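Lellstead Community Help > Clubs and societies > Events and outings

What do you put on screen at a robotics open evening when the real arm can't come?

Asked by Settimio Greco

Our club has the upstairs room at the library in July for an open evening. The plan was to bring the arm. The arm weighs 44 kilos, the lift takes three people or one pushchair, and the library has asked, very politely, whether it has to be bolted to anything. It does.

So we are down to showing the simulation on the projector. It's a kitchen, and the jobs are kitchen jobs: open a door, shut a door, fetch a cup. I have watched it so often that I've lost all sense of whether it is interesting. My wife watched ten minutes and asked when it was going to start.

Has anyone sat through one of these as a visitor, or run one? I'd like to know how long to go on for, and whether to run it live or play a recording. We have 18 chairs and a man from the Trarnness newsletter coming, so it would be nice if people stayed in them.

3 answers

Answer from melis_road_dave

Biscuits.

Answer from Aurel Stanciu (marked as helpful by Settimio Greco)

I went to the Gamiletti open day last year as a member of the public, then got talked into running ours, so I've been bored from both sides.

Run it live, but keep a recording on the same laptop and don't be proud about using it. Gamiletti ran theirs live with no recording, and we spent a good while looking at a progress bar while a young man told us about his degree. He got a round of applause at the end, I think for stopping.

Say at the start that it's a simulation. You'd think the picture would give it away. At ours a gentleman in the second row asked who had fitted the units and whether they did Lellstead.

Tell them the job before anything moves. "It's going to try to get the cup out of the microwave" is plenty. People will happily watch a machine be slow if they know what it's being slow at. Without that they assume the arm is warming up, and they start on their phones.

Then let them guess what will be hard. Everyone says picking up the cup. Ask them where the open door goes, and what the elbow is doing while the hand is inside, and you'll have the whole room twisting about in their seats being robots. That was the best part of our evening, and it cost nothing apart from one gentleman's shoulder.

Keep each go short and stop between goes. When it fails, and it will, leave the failure up there and ask what went wrong. Children are very good at this and quite unkind. I'd do 3 goes and then questions. We did a lot more than that because I was enjoying myself, and when the lights came up there was a fair bit of coat-holding going on.

Two dull things. Make the window fill the screen, or they will read your emails – ours did. And put the camera back where you want it before each run, as whoever had the mouse last will have left it looking at the skirting board.

Answer from Pru in the annexe

Is this the same evening as the watercolours? They have the upstairs room in July as well, unless it's been moved. Somebody should ring the desk.

As for the question, I went to one of these with my grandson and couldn't hear a word. Please use the microphone. He liked it, but he also liked the hand dryer.

Comment from Settimio Greco

Thank you all. I rang the desk and the watercolours have the downstairs room, so we're safe. Aurel, I've cut it to three goes and I'm opening with the cup in the microwave, as you suggest. I've left the view pulled back so they can see the door and the arm together and start arguing before I press anything.
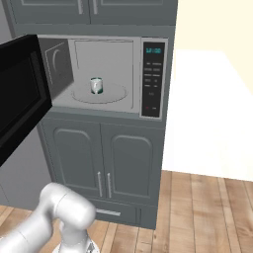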